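Chapter 7
Setting Up a Practice Station

In the earlier chapters you assembled the two arms, wired the hands, and got each joint to move when told. The robot can now hold a pose and close its fingers. This chapter gives it a place to work.

The place is a shelving unit with open compartments, a basket with a handle, and a few pieces of fruit. You can put it together in a spare room or in a corner of a shared workshop. Nothing in it needs to be bought new.

By the end of the chapter you should be able to:

Choose a shelf that both arms can reach
Number the compartments so your program and your notes agree
Teach the left hand to hold a basket still while the right hand works
Record a full run and read the log afterward

What you need

The two-arm build from Chapter 5, with both hands fitted and the head camera mounted
A shelving unit with square compartments
A light plastic basket with an upright handle
Apples, pears, and something smaller
A laptop with the Drosora control program installed

Readers who built the Drevance version of the wrist should check the cable bracket before going on. The cable has to have enough slack for the wrist to turn all the way in both directions. If it pulls tight at either end, loosen the clamp, feed more cable through, and tighten it again. The Pomare wrist has its bracket on the other side and a longer cable, and it can be used as it is.

Why shelves are harder than a table

Most first projects have the robot pick things up from a flat surface. The hand comes down from above, and there is open space on every side. A compartment has walls, a floor, and usually a back. The hand has to go in through the front, and the knuckles can hit the divider before the fingers get to the object.

The view is also harder. The head camera looks down at the unit from an angle, so compartments of the same size look different depending on how far away they are. A piece of fruit pushed well back may be hidden by the shelf over it. For the first exercises, set each piece where the camera can see all of it.

The basket hand has its own job. It closes on the handle and holds the basket in front of the lower compartments. The control program treats this as a fixed pose, saved in the sample file as pose 784. The matching pose for the right hand, with the arm drawn back and the fingers open, is 1041. You will record your own versions of both, and the numbers can stay the same.

Shelves, basket, and fruit, as the head camera sees them:

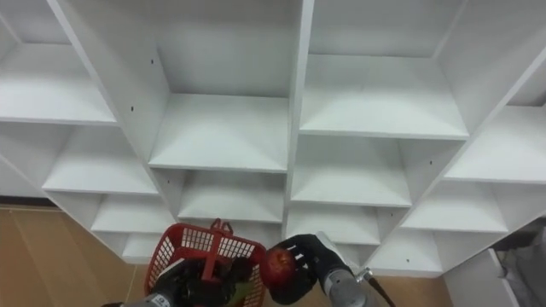
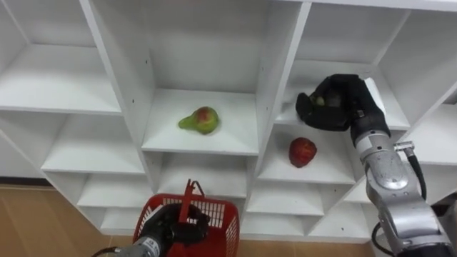
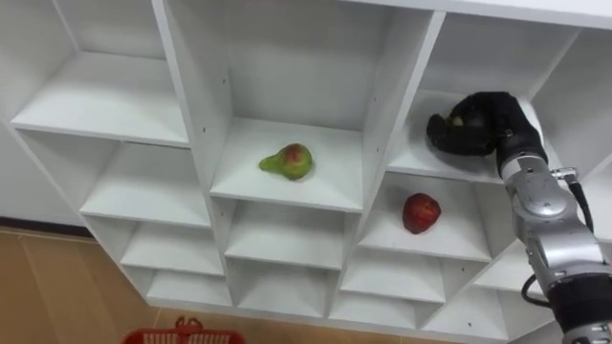
7.1 Placing the Unit

Stand the shelving unit on a level floor and fasten it to the wall. Set the robot base in front of it and lock the wheels. With the power off, move the right arm by hand until the fingertips are inside the farthest compartment you plan to use. The elbow should still have some bend in it. If the arm is straight, move the base closer and try again.

Do the same with the left arm and the basket. The basket should hang clear of the shelf fronts when the wrist turns. Mark the position of the base on the floor with tape, then open the Zondport settings page in the control program and save the position under a name you will remember.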